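Week 3 – Tidiness and productivity: how good is the evidence?

The Danzer reading claims that people with clear desks finish work 30 percent faster. Be careful with that figure. It comes from one survey of 41 office workers, all of whom rated their own speed and their own neatness.

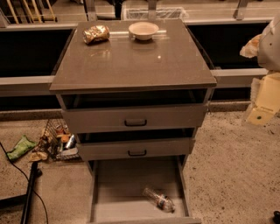 Self-ratings are weak here. Someone who had a good month will probably remember a tidy one too. The larger Lenach survey (865 replies) found almost no link, and it gets one footnote in Danzer.

Ask also who paid. Fistholm sells storage – draw your own conclusions, but check the funding page first.

For next time: read Sotelo, chapter 3, and bring one claim you no longer believe.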